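Breakfast, by Remote Control
At Skorkiscombe, the quickest way to teach a robot to lay the table is to do it yourself, through the robot's own arms

10 January 2026

I have laid a breakfast table thousands of times and never once thought about my elbows. Five minutes at the controls in Skorkiscombe cured me of that. You hold a pair of lightweight handles, you move your hands, and a few feet away two black arms move with you (nearly at once, which is thrilling and a bit alarming). Reach for a cup and the arm reaches for the cup. Flinch, and it flinches too!

The project is called Skukus, and its idea is wonderfully simple. Nobody writes out instructions for picking up a bowl. A person steers the arms through the job again and again, the cameras and joints record every bit of it, and a learning program studies the pile of recordings until it can have a go alone. The task this winter is breakfast: cereal, a drink, toast, crockery on a round woven mat.

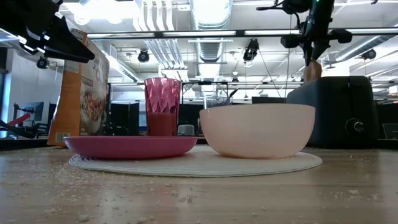 Pink plate, white bowl and tumbler, with an arm at either side of the table.

What surprised me was how much of the skill lies in being a clear teacher. My first run was a mess of second thoughts. I went for the plate, changed my mind, backed off and came in from the other side. A learner copying me would pick up the dithering along with the rest. The regular operators move at a steady, almost dreamy pace. They pause before they close the grip, and they come at a cup the same way each time unless they mean to show a different way.

Then they change things on purpose. Bowls get swapped, the cereal box is turned, the cups shift a few inches. A session runs to 60 demonstrations, and a good operator can get through up to 12 in an hour when the task is a short one. I managed five, and I was delighted with all of them, including the one where I posted a plate gently over the side of the mat.

Cups were my downfall. From where you sit they look easy, but the fingers have to straddle the thing evenly or one side touches first and nudges it away. The trick is to glance at the wrist view just before you commit.
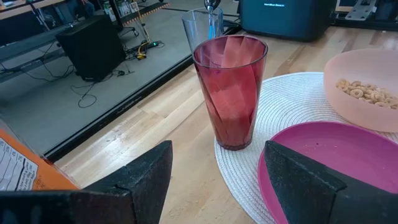

Does the robot simply replay what the operator did?
It works from what its cameras see at the time, so a cup that has moved since the recordings should still be within its reach, provided the operators have shown it enough different positions.

The handles themselves come from Sjögren, a small workshop in Skivside, and this is the third set. The earlier pair were heavier and left people with sore wrists by lunchtime. Now there is a light spring in the trigger, so you feel some push as the fingers close, and I found I stopped squeezing quite so hard after a dozen tries or so.

Crumbs, too, are part of the lesson. Real kitchens have them, and a program that has only ever looked at spotless wood may be thrown by a scattering of cereal dust.

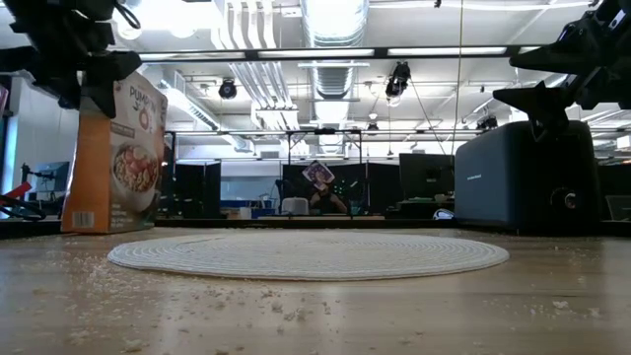 What comes next

Toast is the big one. Pressing down a toaster lever takes a firm shove in one direction, and the team wants 18 sessions of it recorded before the end of March, with both arms sharing the work. After that they'd like to try clearing away. I have already asked if I can come back for the washing-up.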